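Resetthorpe Young Drivers' Evening – your questions

Who is it for?
Anyone aged 17 to 24 who has a licence or is still learning. Parents are very welcome too, and they often ask the best questions!

What happens on the night?
Kavinda Weerasinghe talks about phones, tiredness and driving with a car full of friends. Then you try the braking mat, which is great fun – and a bit of a shock the first time.

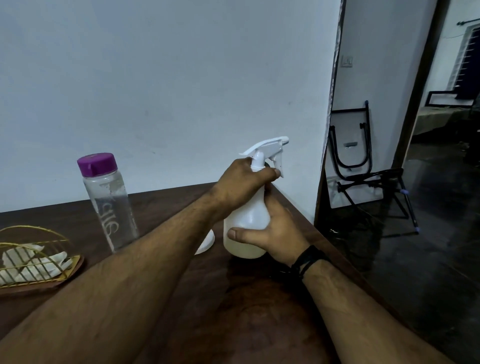
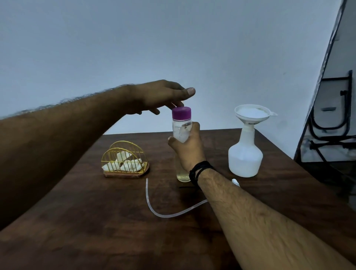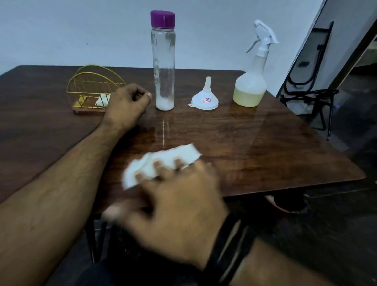

Spray bottle, purple-capped bottle, and a tissue on the table.

Do I need to bring a car?
No. Everything is indoors at the Stulleck Hall, and there are 100 spaces in the car park if you do drive over.

How much does it cost?
It's free. Please book, as we had 132 people last June and ran out of chairs.

Will it cut my insurance?
Ask your insurer. We give everyone a certificate, but we can't promise what they'll make of it.

Can you come to our school or college?
Yes please, we love doing these! Write to Tassanee Suwannarat at the Resetthorpe office with two or three possible dates.

Page updated 17 May 2022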